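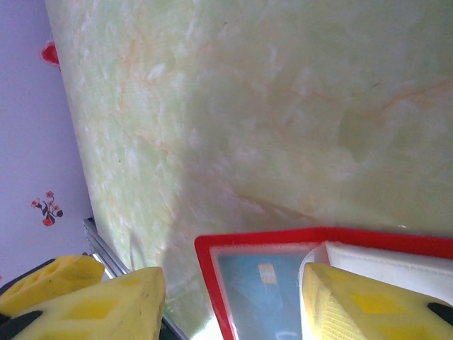
Mint marble and lavender sprig, still our best-loved pairing

About Skestero

Hello, and thanks for clicking on the page that usually gets skipped! I'm Parisa Nazari and I run Skestero, a small shop selling patterned wallpapers and marbled surface panels for people who want to do up a little bit of something. A shelf, a cupboard, the inside of a dresser, the top of a tired desk. If you've got a whole house to do we'd love to hear from you too, but small is what we know best.

How it started

I moved into a flat with the most miserable pantry you've ever seen. Brown, inside and out, with a shelf that had been painted so many times the tins stuck to it. I'd been given the end of a roll of lavender wallpaper with little flowers on it (my aunt's, left over from her landing) and one wet February I put it up on the three walls of that pantry with far too much paste and a ruler from school. It went up crooked. I loved it anyway, and everyone who came round got shown the pantry before they got a cup of tea.

After that I couldn't leave anything alone. I did the drawers, then the back of the bookcase, then my neighbour's bookcase, and then somebody I'd never met rang up and asked what I charged. I said the first number that came into my head, it was much too low, and I had a business.

What we sell

Wallpapers, mostly florals and small repeats. Big patterns look wonderful on a big wall, but inside a cupboard you end up with half a peony and a lot of stalk, so our prints are kept small enough that you get the whole sprig even on a narrow side. The lavender one with red flowers is the descendant of my aunt's, redrawn a bit looser with thin dark stems.

Marbled panels, for floors of cabinets, worktops in dens and craft corners, trays, plinths, anything flat. The green one took me ages to get right. I wanted it soft, minty going into cream, with cloudy patches and a few thin veins wandering off wherever they liked, and the early samples all came out looking like toothpaste. The veins ended up an orangey tan, a colour I would never have picked off a chart, and it was the tan that made it sit so nicely next to the lavender and the red. There is a grey version called Melnyk and a warm sandy one called Watano, and both have their fans, but if you send me a photo of a cupboard and ask what I'd do, I'm afraid you know what I'm going to say.

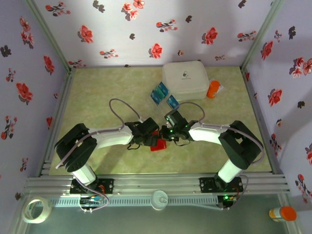 I do like a pale floor under things. Put something red on it, or blue, or a bit of orange, and the colour sings out, and you can find what you've put down as well! Dark surfaces look smart for an afternoon and then they swallow every small thing you own. The same goes for walls, really. A light background with a scattered print is very forgiving. It hides a join, it hides a scuff, and it makes plain everyday stuff like packets and pots look as though you meant to leave them there.

Samples, please order samples

I nag everybody about this. Screens lie about green and they lie even more about lavender, which can turn grey in a north-facing room or quite pink under a warm bulb. Samples are 80p each, and we cut them a decent size so you can prop one up and live with it for a week. Stand a panel sample flat and a paper sample upright behind it, in the actual corner you're doing, and look at them in the morning and again with the lights on. Shadow changes the marble a lot. In a dim corner it goes a much deeper green than you'd expect, and some people adore that and some people swap to Watano.

How we work

There are nine of us now, in a unit on the Nirkudik estate, round the back past the tyre place (the sign is small, keep going). Paper is cut to order. Panels are cut to order too, in whole centimetres, so do measure at the back as well as the front, as old cupboards are never square. If your panel has an open front edge, tell us, and we can send a length of metal trim to finish it off. It costs a few pounds and it's worth it, a raw edge is the first thing to get knocked.

We've 96 papers on the books at the moment and I'm trying hard not to let it get to 100, because the sample drawers won't shut as it is.

Offcuts go in the bin by the front door and you can help yourself if you're passing. Teachers, dolls' house people and card makers have usually been through it by lunchtime, so come early.

Getting in touch

Use the form or ring the unit and ask for me. If I don't pick up I'm at the cutting table with both hands full, so leave a message with your measurements and I'll ring back. Send pictures of what you've done with it, too, crooked corners and all.

Parisa

Page last updated Oct 3, 2026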